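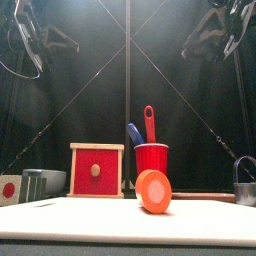

Reviews > Robot learning > Methods

Tiltura two-arm policy, tried on our own table

Had this running since August, on and off, so a quick writeup before I forget the details. Tiltura is the imitation method from Nattawut Inthanon's group at Meesuk. You show it a task by hand, it learns to copy, and the selling point is that it picks which arm does what without being told. We ran it on two arms over a white board, black cloth behind, usual toy kitchen clutter.

Setup first. Install took most of Thursday. The docs assume their camera mount and ours is lower, so the calibration script kept failing with no message at all. Américo Brandão found the fix (swap two lines in the config, it's in the issues page if you scroll far enough). After that, fine.

Training. 44 demos per task, which is what the paper says. Overnight on one card. No complaints, and the logs are readable for once.

Results, our table, not theirs:

Pull the drawer knob, wooden box with the red front - 59 tries, 8 misses. Really good. The knob is round and small and the older Stulo baseline used to slide straight off it. Tiltura comes in slower and squarer.

Take a handle out of the red cup - mixed. Gets the red one nearly every time, it stands taller. The blue one leans and the gripper often closes on nothing, then waits, then has another go. The retry is nice to watch. Would rather it wasn't needed.

Pick up the orange cylinder lying on its side - poor. It rolls if touched off centre and the policy dosen't seem to notice, carries on to the drop point with empty fingers. Same problem when we swapped the order of the tasks. I gather the next version checks for this.

Arm choice - the bit I cared about. Works. Put something left and the left arm goes, put it right and the right one goes. In the middle it dithers, sometimes both start moving and one backs off. No collisions so far but I kept a hand near the stop button.

Things that annoyed me: changing the lighting means recording more demos. Demo files are huge. The paper's headline chart lumps easy and hard tasks together, so read the appendix insted, that's where the useful numbers are.

Things I liked: cheap to train, sensible defaults, somebody at Meesuk answers email.

Versus Stulo - better on anything with a knob or a handle, no better on things that roll. Prorkberg's planner still wins for plain pick and place if you have good object models. We don't, so Tiltura stays on the rig.

The roadmap talks about whole kitchens by 2030. I'd settle for the cylinder.

Four out of five for drawers, two for anything round. Will update when the new checkpoint is out.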